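# Apuntes, sesión 2: el agarre que se cae y el registro que dice que no

Hola otra vez. Hoy dejamos las ecuaciones para el lunes y hablamos de fallos, que es lo que a mí más me gusta (y lo que más os va a ocupar si acabáis trabajando en esto).
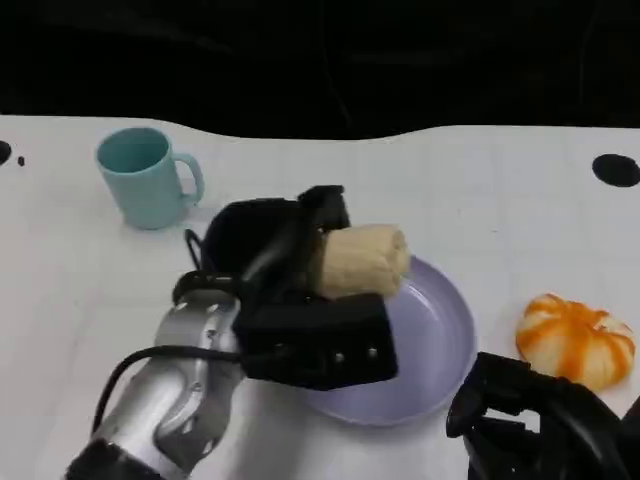 El caso es el de la celda de dos brazos que montamos con Jairo Palomino para el proyecto Varine. Coger un objeto, llevarlo al plato, soltarlo. Una tontería, ¿verdad? Pues estuvimos una tarde entera persiguiendo un fallo que en el registro no existía. ¡El programa juraba que todo iba bien!

## Qué pasó

En el ensayo 1734 la pinza cerró, el brazo subió, empezó el traslado... y la pieza se fue resbalando hasta caer en la mesa. El brazo siguió tan tranquilo, llegó al punto de descarga, abrió la pinza vacía y escribió `place: OK`. Luego volvió a su posición de reposo como si nada.

Édgar Benavides, que estaba en la consola, miraba la pantalla y yo miraba la mesa, y durante un buen rato discutimos sobre dos experimentos distintos. Primera lección, y va en serio: uno de los dos tiene que mirar la mesa.

## Por qué no saltó ninguna alarma

El controlador (un Gremeck, el mismo que tenéis en el laboratorio) daba por bueno el agarre con una única comprobación, hecha al terminar el cierre:

```
cerrar_pinza()
esperar_fin_de_movimiento()
si apertura > umbral_vacio:
 estado = AGARRADO
```

Es decir, si los dedos se paran antes de cerrar del todo, hay algo en medio. Hasta ahí, correcto. El problema es que después ya no se volvía a preguntar. La variable `estado` se quedaba en AGARRADO durante todo el traslado, con pieza o sin ella. Era un recuerdo, y lo estábamos usando como si fuera una medida.

Y había una segunda cosa, más fea. El límite de esfuerzo de la pinza estaba en 42 (en la escala interna del controlador, que no son newtons, ¡no lo pongáis como newtons en el informe!). Ese valor venía de las pruebas de Mollport, hechas con bloques rígidos. Con un objeto redondeado y de superficie irregular el contacto es mucho peor: los dedos tocan en pocos puntos, y al acelerar la muñeca la pieza gira un poco, pierde apoyo y se va.

## Lo que cambiamos

- Comprobar la apertura durante todo el traslado, una vez cada 2 ciclos de control. Si baja del umbral, parada controlada y aviso.
- Volver a comprobar justo antes de soltar. Si no hay pieza, se escribe `place: FAIL` y no se abre la pinza.
- Acelerar más despacio en el primer tramo, hasta que el objeto esté separado de la mesa.
- El segundo brazo no arranca mientras el primero tenga un aviso sin confirmar.

Este último punto lo pidió Jairo y al principio me pareció exagerado. Luego lo pensé mejor – una pieza suelta en la mesa es un obstáculo que el planificador no conoce, y el otro brazo puede pasarle por encima o empujarla fuera.

Ah, y lo de siempre: **para recoger una pieza caída se pulsa primero la parada de emergencia**. Aunque el brazo esté quieto. Un brazo quieto puede estar esperando una orden, y desde fuera se ve exactamente igual que uno parado de verdad.

## Lo que no arreglamos

Subir el esfuerzo era la solución fácil y la descartamos, porque con objetos blandos acabas deformándolos. Probamos también las almohadillas Sezer en los dedos y mejoraron el agarre, pero se despegan por una esquina y no me fío. Sigue pendiente.

Tampoco sabemos cuántos ensayos anteriores están mal etiquetados. Hay más de 1000 con `place: OK` y la misma comprobación coja, así que de momento esos datos no se usan para calcular tasas de éxito. Lo digo por si alguien encuentra la carpeta y se emociona.

## Para el miércoles

Traed una página (una, por favor) con esto:

1. Un caso en el que la apertura de los dedos diga «hay pieza» y no la haya. Pista: pensad en un objeto que se queda enganchado, o en un dedo que no llega a cerrar.
2. Una segunda señal que podríamos usar para confirmar el agarre, y qué haríais si las dos no coinciden.
3. El diagrama de estados corregido, con la transición de AGARRADO a PERDIDO. El de la sesión anterior no la tiene – culpa mía.

Las dudas, por el foro o al acabar la clase.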